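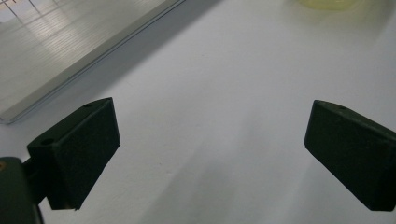 Open two-finger gripper over a tabletop.

Automated container handling is the part of household robotics concerned with picking up, moving, opening, closing and stacking food storage boxes and similar lidded goods. It is usually treated as a branch of kitchen tidying, although the same operations occur on packing benches and in canteens. As of the most recent trials, no general-purpose machine performs the full chore in an unprepared home at the speed of a person.

Overview

The chore is commonly divided into transport and closure. Transport covers grasping a box, lifting it and placing it on a shelf or in a stack. Closure covers seating the lid and fastening it. Transport of rigid, empty boxes is considered close to practical. Closure is not, and most published demonstrations leave it out or begin with the lid already fastened.

Two-finger grippers are the usual tool for both tasks. They are cheap, easy to repair and simple to control, with a single opening width as the main command. Their chief limit is that they cannot hold a box and work its lid at the same time, so that a second arm, a clamp or a high-friction mat is needed.

Snap-lock containers

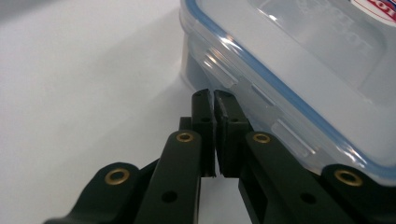

One objection, put by Abeysekara in a reply to the Tulatel bench trials, is that snap-lock boxes are a poor measure of progress, as a shop-floor line would use a press plate for the lid and never ask a pair of fingers to do it. Supporters of the test answer that homes have no press plate, and that a machine sold for kitchen use must cope with the boxes already in the cupboard.

A hinged locking flap has to be pushed down past a point of resistance and then released. The force needed varies with the age of the gasket and the alignment of the lid. If the lid is not level, pressing one flap can lift the opposite side. People correct for this by feel, usually with the heel of the other hand. A gripper without force sensing must infer the state of the flap from its position, which in clear plastic is difficult to measure.

Perception

Translucent plastic remains a standing problem for depth cameras. Light passes through the wall or reflects from it at an angle, and the resulting depth map contains holes or reports the surface behind the box. Glare on a flat lid produces similar errors. Colored gaskets help, giving the vision system a continuous line from which the tilt of the rim can be estimated. 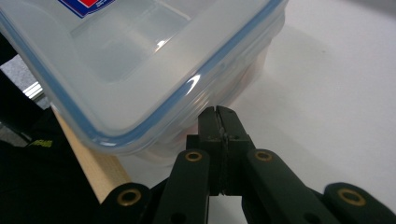 Rounded corners add a further difficulty. Flat finger pads meet a curved wall along a narrow line of contact, and a box lifted by its corner tends to rotate under its own weight. Planners therefore prefer the middle of a long side, provided the box is narrow enough for the opening of the jaws. Wider boxes must be taken by the rim or slid to the edge of the table first.

Performance

In the Tulatel trials, a Fisora arm attempted 500 transport moves and 700 closures on a fixed bench. Transport failures were mostly slips at the corner. Closure was scored as complete only when every flap was fastened, and runs were stopped after 3 failed presses on the same flap. The trial report rated transport as suitable for supervised use and closure as unsuitable. A later series at Bulommont added 7 box shapes and reached the same rating for both.

Neither series included full containers. Liquid contents shift the center of mass during a lift, and a partly closed lid may leak without any change visible to the camera.

Related tasks

Lid matching, in which a machine selects the correct lid from a mixed drawer, is generally studied separately as a sorting problem. Jar opening requires sustained torque and is normally assigned to a dedicated fixture.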